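Last edited 18/04/2025. If your copy has no `shifts.csv` in it, you have the older release and the tables below won't match.

# Benby rounds

Recordings and notes from a robot doing fixture checks at two Nolte buildings, Grotudside and Hinstead. The robot goes through the shared parts of a building, stops at listed points, looks closely at screws, brackets, wiring and door furniture, and writes an entry for each. A person in site services reads the entries and decides what needs a visit.

Before Benby, the checks were done on foot by the same team, with a clipboard and later a tablet. Both sets of paperwork are included so they can be compared.

## What is in it

| Item | Amount |
|---|---|
| Rounds | 246 |
| Close-up stops | 2,614 |
| Site services staff who took part | 10 |
| Staff interviewed twice | seven |

A round is one trip through one building. A stop is one point on the list, with wrist and head camera stills and a written entry. Rounds that were called off early are kept and marked `incomplete`.

## Folders

```
rounds/ one folder per round, with stills
entries/ what the robot wrote for each stop
decisions/ what the person did with each entry
paper/ typed-up sheets from the walking rounds
shifts.csv who was on, by role code
interviews/ summaries only
```

Stills are named by round and stop. Head and wrist stills from the same stop are close together in time but not simultaneous, so don't use them as stereo pairs.

## Fields in `entries/`

- `stop_id` — matches the printed list for that building
- `view` — `wrist` or `head`
- `fixing_seen` — yes, no or part
- `wire_in_view` — yes or no. It says nothing about whether the wire should be there
- `shade` — the robot's own guess at how much of the view is too dark to judge
- `note` — free text, left as written, including the odd nonsense line

`decisions/` has the same `stop_id` and one of four outcomes: leave, look again, visit, report to contractor. The `reason` column was added in June and is blank before that.

## The two views

The wrist camera does the close work. It gets near enough to a fixing to show the head and the rim round it, and it often picks up a cable running across the same part. Deep recesses come out nearly black, and `fixing_seen` should be read together with `shade` for those.

The head camera is there for position. In the recreation room at Grotudside it takes in the ping pong table, the foosball table, the blue wall and the ceiling lights in one go, and the reader can tell where the robot was standing without opening the floor plan.
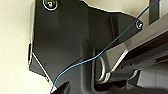
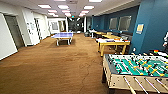 Wrist view first, then head view, both from Grotudside.

Most people reading entries work from the wrist stills and only open the head stills when they can't place a stop. New readers do it the other way round for the first couple of weeks. Neither habit made a clear difference to the decisions, but we didn't set out to test it and wouldn't lean on that.

Lighting is whatever the building had on at the time. We have not corrected colour or brightness in anything under `rounds/`.

## What changed for staff

This part is taken from the interview summaries and from `shifts.csv`.

**Less walking, more sitting.** A walking round used to take up most of a morning. The reading is shorter but it is done at a desk, and several people said they missed being out in the building. At Grotudside the reading was later split between two people on a shift so that it didn't always land on the same one.

**Fewer chats.** People on a walking round got stopped and told about things: a sticking door, a light that buzzed. None of that is on the list of stops and the robot doesn't collect it. Reports of this kind dropped at both buildings. Hinstead put a paper sheet up by the kitchen to get some of them back. Grotudside has gone back to one walking round a month.

**Break rooms.** The recreation room is where staff spend their breaks, and there were complaints early on about a machine with cameras coming through at lunch. Rounds there now keep out of break times. Nolte agreed in writing that stills from shared rooms would not be used to see who was taking a break or for how long, and the agreement is in `paper/` with the signatures removed.

**Who gets the blame.** The walking sheets had one set of initials per page. With Benby there is the robot's entry and then a person's decision, and in the first weeks it wasn't settled who answered for a missed fault. The rule now is that the reader answers for the decision and not for anything the stills don't show. People were noticeably readier to mark "look again" once that had been written down — you can see it in the outcomes.

**Skills.** Two of the staff asked to learn how to add and move stops and now do it for both buildings. Pay grades were not changed for this during the recording period. Three of the interview summaries mention it as a sore point.

No jobs were cut at either building while the recordings were being made. We can't speak for afterwards.

## Known problems

- Stop lists were renumbered once at Hinstead. Use `stop_map.csv` in that building's folder.
- Entries sometimes call a shadow a gap. Check the still.
- Typed-up paper sheets have spelling as found. Some handwriting couldn't be read and is marked `[?]`.
- Walking rounds and robot rounds don't cover quite the same points. About half the paper sheets skip ceiling fixtures altogether.
- A few head stills from corridors are tilted. They are listed in `tilted.txt`.

## Please don't

Don't use the stills to work out staff habits, and don't try to match role codes to people. Stills with a recognisable face were removed before release. If you find one we missed, tell us the round and stop and delete your copy.

Don't quote the set as showing that robot checks find more or fewer faults than people do. The walking rounds were never timed or scored in a way that would support that.

## Changes

- Added `shifts.csv` and the four outcomes (it was a plain yes/no before)
- Took out duplicate stops left by a restart at Grotudside
- Interview summaries re-read by the people interviewed, with small corrections
- Floor plans still to come for Hinstead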